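Slide 6 - the bed as a workbench (keep this under 5 minutes)

Ask who in the room has a proper table for sorting the shopping. Wait for the hands. Now ask who uses the bed. Wait for the honest ones.

My case for the bed: it's big, it's at a decent height, and a box dropped on it makes no noise. My case against: you have to sleep there. That is also the deadline.

Story about Tõnu and the open bag of sugar, Favdale, February. Skip if he's in the audience.

Sorting order - boxes to the back, flat packets next, anything with grains in it last and upright. Check the seal before you lift. A patterned sheet hides crumbs until around 2 in the morning.

Click to last picture, leave it up for questions. Maksym has the handouts.

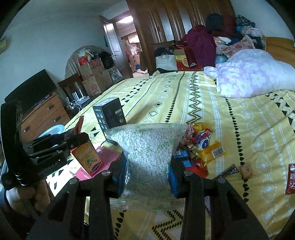

Granules, held upright, over the yellow sheet. Carton and pink packet behind.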